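Ginevra Gatti: "Sin norma escrita, cada uno dobla a su manera"

Ginevra Gatti llega con prisa, café en mano. Redacta las reglas de grabación de Luna, el proyecto de Plotel para enseñar a robots a manejar ropa. Cuatro páginas, nada más. "La primera versión tenía muchas más y no la leía ni el que la firmaba".

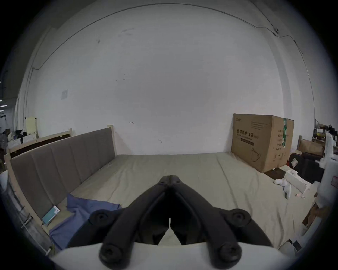 ¿Por dónde se empieza? Por la cama, dice. Sábana puesta, una prenda cada vez, pinzas revisadas antes de la toma - siempre antes. "Si revisas despues, ya has tirado la mañana". De 917 tomas de agosto se aceptaron 774. El resto, fuera, casi todo por prisas.
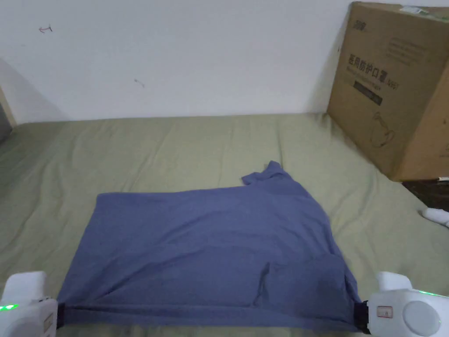 Lo que se puede y lo que no

Prohibido soltar una pinza a mitad del gesto. Prohibido corregir con los dedos. "La mano va en el mango. Si tocas la tela, se repite, no hay debate". ¿Y las pausas? Permitidas, pero con las dos pinzas quietas y a la vista.
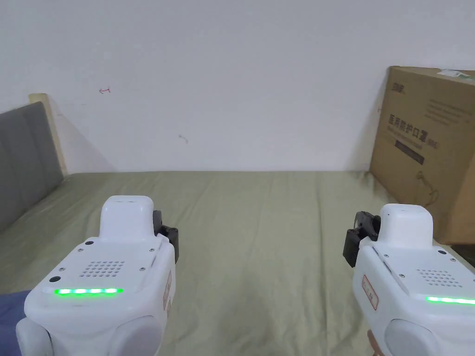
Tambien hay tope: 700 tomas por operador y mes. Lo pidió el equipo de Lilgate, cansado de muñecas doloridas, y Gatti lo metió en el texto sin cambiar una coma.

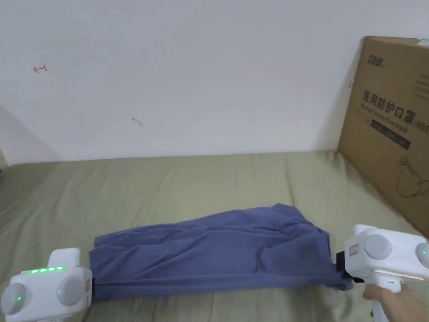
La regla más discutida es la del agarre. Yazzie, que revisa el material, quería libertad total; Gatti, un punto fijo por prenda. Quedó en medio: una pinza en cada extremo, la tela tirante entre las dos, y a partir de ahí el operador decide. "Con una tela azul llena de pliegues como esa, yo no puedo dictar cada arruga desde un despacho".

La próxima revisión, en cuanto haya hueco. Quiere añadir toallas.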